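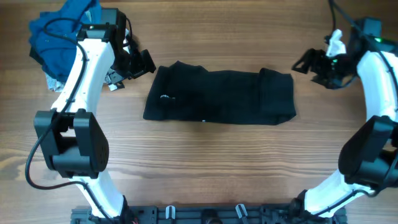
Black garment on the table, folded into a strip, both arms clear of it.

November, 4:40 pm. Median nerve conduction, wrist segment.

Ran the Hesmont electrodes against the old Dolan set on 8 wrists. Distal latencies agree on all but 2, and both of those were mine to place, so draw your own conclusions. Rebecca Pace redid them after lunch and they fell into line at once. She was gracious about it, which made it worse.

Skin temperature still a nuisance. The Pitville room never gets warm before ten, and a cold hand slows everything down enough to give a perfectly healthy person carpal tunnel on paper. Hands under the lamp first, then tape, then stimulate. I wrote this on the door in September and have since ignored it myself.

Trace 2,037 has a lovely baseline and no response whatever — stimulator was off. Leaving it in the folder, marked.

To do: ulnar comparison on the same people, ring finger, both sides. Ask Clodby whether the short cable is coming this year. Measure the wrist distance with the arm straight, Rebecca's way, and write the number down before taking the tape off.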